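Gripper comparison, bench 14 – safety checklist with comments
Checked by Oona Räsänen, second reader Darnell Doucet
June 2, 2020

1. Stop button within reach of the seated person: Yes. Moved to the left for Ea, who is left-handed, and I rather like it there.
2. Mounting bolts tight, Conneely fingers: Yes
3. Mounting bolts tight, Dasora fingers: Yes, after a second go with the long key – please leave it on its hook this time!
4. Cable slack at full reach: Passed, though do have a look again once the arm has been through its 400 cycles.
5. Closing force set to low before hands go near: Yes
6. Work surface clear before homing: Yes, see comment.
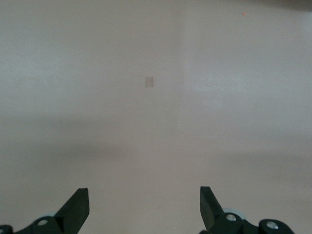 Homing is where I would ask everyone to slow down a little, as both pairs share one start routine and it's easy to forget which is fitted. Have the wrist view up first and make sure the jaws are well apart, with nothing lying between the two black fingers. The small pinkish-tan patch on the surface can stay, but do wipe away any specks like the orange-red one further up.

7. Spare fingers back in the drawer: Not yet, Hilkka has them until July.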